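The Grippers Come Out of the Small Budget
Planning for automation at Amdale, one line item at a time
Jul 9, 2024

If you've ever renovated a kitchen you'll know the feeling. You set aside a sensible sum for the cupboards and the benchtop, you feel very grown-up about it, and then the drawer handles come in at a price that makes you sit down. Buying robots, I've learned over a winter of cups of tea with the people at Amdale, goes much the same way.

Amdale packs gift boxes and small novelties out of a long brick shed in Bilau, and for years every box has been filled by hand. The firm wants two arms on the packing line by August. The arms themselves were the easy part (there was a brochure, a quote and a handshake), and they took up most of the talk at the first planning meeting. The trouble started with everything that hangs off the end of them.

Hand-held grippers were a late addition to the list. The idea is that a person picks things up with the same sort of fingers the robot will have, over and over, and the recordings go towards teaching the machine. Mikkelsen, the integrator on the job, had put them in the quote as an optional extra, down near the freight, and they were very nearly crossed out!

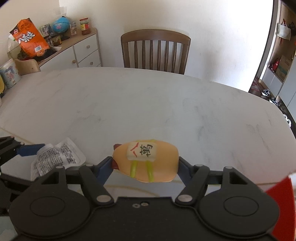 What saved them was the sums. A day of arm time costs a good deal once you count the technician and the stopped line, while a day with the hand tools costs somebody's wages and a spare table. Amdale ordered a pair to begin with, then a second pair when it became clear that both shifts wanted a go, and the whole lot still came to 5 per cent of the project.

Pads were another matter. They wear, and they wear faster on awkward shapes, the round and slippery little things that make up so much of the catalogue. Pradus sells them in packs of 20, and the first budget allowed for one pack. It now allows for 12, with a note in the margin to look at it again after Christmas, when the rush has been through and everyone has had a lie-down.

My favourite line in the spreadsheet is the one marked "bits and pieces". It began life at nothing, grew to 10 per cent after a visit to another plant, and has since paid for cables, a decent set of hex keys, foam for the carry cases and a trolley with wheels that lock. I asked whether it would be trimmed before the final sign-off and got a rather long look over a biscuit.

Training hours are still being argued over. Mikkelsen has quoted for a single block of them in August, and Amdale would sooner spread the same hours out until the end of the year, a morning here and there, so the night crew gets its share.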